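Billau餐具回收分拣工作站完成年度检修并恢复运行

发布时间：2025年11月　来源：设备运行部

近日，Billau餐饮自动化实验室对双臂餐具回收分拣工作站进行了年度检修。检修内容包括机械部分紧固、线缆检查、夹爪指面更换、相机重新标定和工位复位五项，由设备运行部组织实施，Plondatham园区后勤处配合。工作站现已恢复日常运行。

该工作站于去年投入使用，承担餐后托盘的清理与分拣试验任务。两台机械臂并列安装在同一根横梁上，分别负责托盘一侧和沥水架一侧的操作。自上次检修以来，工作站累计处理托盘近300盘。运行记录显示，自9月起，左臂抓取筷子、浅碗等低矮物件时，落点偏差逐步增大，右臂向沥水架放置碗盘时也多次触发力矩保护。设备运行部据此决定将原定12月进行的检修提前至本月。

检修工作由设备运行部工程师Karthik Fakir负责。技术人员首先切断动力电源，对横梁与两臂底座的连接螺栓逐一复紧，并重新画线标记。检查中发现，左臂底座外侧一枚螺栓的标记线已经错位，经更换垫圈后重新锁紧。随后，技术人员对两臂外部走线进行了检查，将腕部线缆的弯曲余量适当放宽，避免手臂伸展到远端时线缆受到拉扯。右臂一处线缆固定扣老化，已同时更换。

夹爪指面属于易损件。据介绍，餐具表面油污较多，指面纹理长期接触油脂后摩擦力下降，容易造成盘沿打滑。此次检修对两臂夹爪指面全部进行了更换，旧件清洗后留存，供磨损分析使用。新指面安装完成后，技术人员以空盘进行夹持测试，并重新设定了夹持力上限。今后，指面更换周期由原来的225个工作小时缩短为136个工作小时，每班结束后还须用中性清洁剂擦拭一次。

相机标定是本次检修用时较长的环节。技术人员对腕部相机镜头进行清洁后，使用标定板重新采集数据，并将结果写入控制程序。标定完成后，左臂落点偏差回到允许范围之内，右臂放置动作中的力矩报警没有再次出现。

工位复位方面，设备运行部对托盘、沥水架、透明收纳箱和黑色托盘的摆放位置作了统一规定，并编制了新的工位布置图。按照规定，每班开机前，操作人员应当依图核对各容器位置，清除桌面残渣，确认两臂运动范围内没有无关物品后，方可启动程序。容器位置如需调整，应当先行登记，并由值班工程师重新示教相应的点位。

复位完成后，工作站使用带有食物残渣和废弃包装的餐盘进行了负载试运行，共计40盘。试运行由Tharushi Pramanik担任现场监督，逐盘记录抓取、倾倒、归类和放置各步骤的执行情况。试运行期间出现的两次中断，均由轻薄包装物粘附在夹爪上引起，经人工清理后继续运行。针对这一情况，设备运行部已在程序中增加张开夹爪后的短暂停顿，并将粘附问题列入下一阶段的改进事项。

Tharushi Pramanik表示，检修记录、标定数据和试运行记录均已归档，相关岗位人员可以按照规定程序查阅。她同时要求各班组严格执行交接制度，发现异响、线缆松脱或者夹爪闭合不到位等情况，应当立即停机报告，不得自行拆卸。

Karthik Fakir介绍，备件库已按照新的更换周期补充指面和线缆固定扣，Chowdhury仓储点同时存放一套备用腕部组件。Ikidier项目组的同型工作站将参照本次检修的流程，于近期开展检查，设备运行部将派技术人员到场指导。

检修期间，原定的分拣试验安排顺延，各课题组可以向设备运行部重新预约机时。预约时应当注明所用餐具种类、是否含有废弃包装以及预计占用时间。

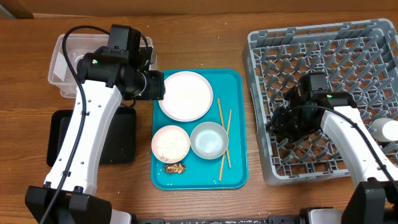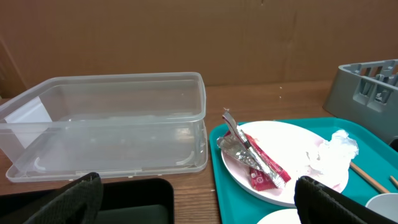

分拣工作站的托盘、透明收纳箱与灰色沥水架。（设备运行部供图）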